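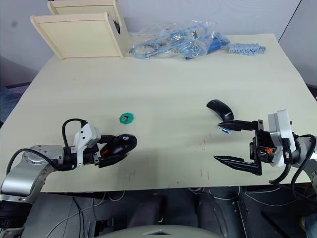 Two-arm sorting on the Brandside bench, one mouse gripped, the second next to the open fingers.

Home News Projects People Publications Visit
Search this site Enter keywords Go

Which arm should go first? Talking to the Cirnollow lab about waiting

The result is easy to say and took the better part of a year to get. When two robot arms share a table, let one of them hesitate and the pair gets more done. The Cirnollow group put the paper out in May. I went over to their room at Brandside to ask the lead researcher what it means, and got an hour between meetings.

The task is dull on purpose. Computer mice on a table, two arms, pick up and put away. "People want to see it fold a shirt," she said. "We wanted something where the only hard part is the other arm."

So why mice? Smooth, curved, no good handle anywhere. Dark shells that throw off a depth sensor. And they come in fat and slim, so a grip that holds one slides off the next. She had tried staplers before. "Staplers were too kind to us."

The method, as I understood it. Most two-arm systems are trained as one big body, both arms decided together at every step. Theirs, called Prititari, splits it. Each arm has its own policy, and each one also puts out a single number, how sure it is that its next move is worth making now. The less sure arm holds still with its gripper open. Then they compare again. Thats more or less it.

"Reviewers asked where the rest of it was," she said. "There isn't a rest of it."

I asked what it looks like when it works. Slow, she said. One arm has its mouse, low over the table. The other is parked next to the second one, fingers apart, and a visitor will usually think it has crashed. "They start looking at me. I say wait. It's waiting, so you wait."

Numbers. They ran 500 trials with the old joint policy and 500 with Prititari, same bench, same objects, start positions shuffled. Joint policy: arms touched or blocked each other in 300 of them. Prititari: 13. Training used 1815 demonstrations, all driven by hand by students in the lab, and both methods got the same set. She was firm on that last point and came back to it twice.

"If I give my method better data I have learned something about data."

Average time per trial went up a little at first. Then they stopped throwing out the failed runs, which the earlier analysis had done, and counted time per mouse actually put away. On that measure the waiting pair wins. She is annoyed at herself for not doing it this way from the start. The first draft had a whole section apologizing for being slow.

What about the 13? She pulled them up on her laptop. Most are the same failure. Both arms equally unsure, both holding, then both going at once. Like two people in a doorway. There is a tie-break rule now (left arm wins) but it isn't in the paper and she won't quote a number for it yet.

The table doesn't get cleared between runs, either. Bits of hardware get left lying on it, a bag of cable at the back, marks on the surface. Was that planned? "We argued. One side wanted a clean white bench like everyone has. I said the policy should learn to leave things alone that are not its business." The cluttered table stayed. They did one short comparison on a bare one and the scores came out close enough that she dropped it to the appendix.

Not everyone is sold. A team at Londoño, working on much the same problem, thinks the sureness number is just a stand in for distance to the object. Nearest arm goes, in other words, and you could do that with a ruler. I put this to her. She'd heard it.

"It's a fair hit. We checked. Distance explains a good part of it and then it stops explaining it. With the slim mouse the nearer arm often holds back, becuase the angle is bad and it seems to know that. A ruler doesn't know that." The check is in the last table of the paper, small type.

Next is three arms, maybe. The third is on order. Also a version where a person's hand counts as one of the arms, which she talked about much faster than anything else, and then asked me not to write down most of it.

Code and demonstrations are up on the project page already. The tie-break is in a separate branch, not documented yet.

Contact | Accessibility | © Cirnollow Lab, Brandside | Back to top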